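Progress report no. 3, Muli home tasks project
Monday, February 26, 2024
To: Nidia Usuga
From: Tekle Kahsay, Florkby

Hi Nidia,

You asked for the short version this time and I'm going to try, but the open day was last week and I have a lot to say about it, so bear with me!

First the numbers you need for your own file. We planned on 1,000 recorded demonstrations by the end of March and we have 591 that passed checking. Of those, 287 are bedroom tasks (folding, picking clothes up off beds, straightening blankets) and the rest are kitchen and hallway. We threw out more than I'd like in January, mostly clips where the operator's grip slipped and they started over in the middle. Brayan Cáceres rewrote the instructions for operators and the reject pile has been much smaller ever since.

Now the open day. We had people in from Sketmont, two folks from Brornus, a bunch of students, and a retired nurse who had seen the flyer at the library and asked better questions than anyone. Ewan Goodwin did the welcome and kept it to five minutes, bless him. Then we split everybody into groups, one with me at the kitchen counter and the other with Jhosep Cuervo in the demo room, where he had the arm folding dish towels.

The arm did fine in the morning. It folded towel after towel and the students filmed it on their phones. After lunch it got stuck twice on the same blue towel — we think the new overhead light is throwing a glare on the table — and Jhosep had to stop and restart it with fifteen people watching. He handled it well. He told them exactly what had gone wrong and showed them the log, and a couple of the Sketmont people told me later that was their favorite part of the day. I'd still like the light fixed before anyone else visits. I've asked for a quote on a diffuser and it should come out of the small equipment line, so nothing for you to sign.

The hands-on table was the surprise hit. We let visitors pick up the hand-held grippers and try everyday things with them: socks, a pillowcase, a zip-up bag. Everybody starts out squeezing way too hard. The nurse had it figured out in a minute or so and then she wouldn't give it back! Several visitors asked why we bother with people's real homes when we have a perfectly good demo room, and I gave them the same answer I gave you in the fall. A demo room has one towel on one table. A bedroom has pajamas on top of a blanket on top of another blanket, with patterns on half of it, and the fingers have to get hold of the one thing you want.
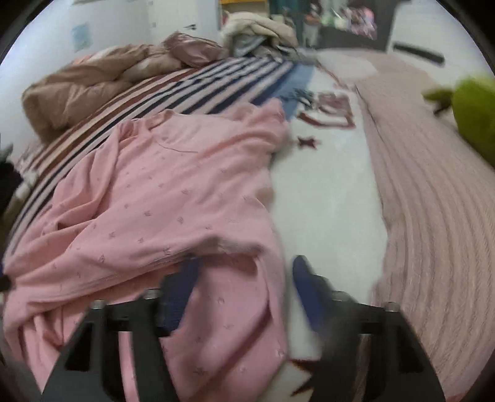

Layers are still our weak spot, by the way. When the model is asked for the top item it too often comes up with the blanket as well, and Brayan wants the next batch of home recordings to lean heavily that way. I agree with him. It means moving two weeks of operator time from hallway to bedroom, which I can do inside the current budget if you're okay with the hallway number coming in low at the end of the phase. Could you let me know on that one by Friday?

Other bits and pieces. The Brornus people want to come back with their engineering lead and I've said yes for some time in March. The spare finger pads arrived, finally. Open day costs came to $548 all in, mostly lunch and the rental chairs, and the receipts are in the shared folder under February. I still owe you the updated consent form for households and you'll have it this week.

Call me if you want to talk through the hallway thing, mornings are best.

Tekle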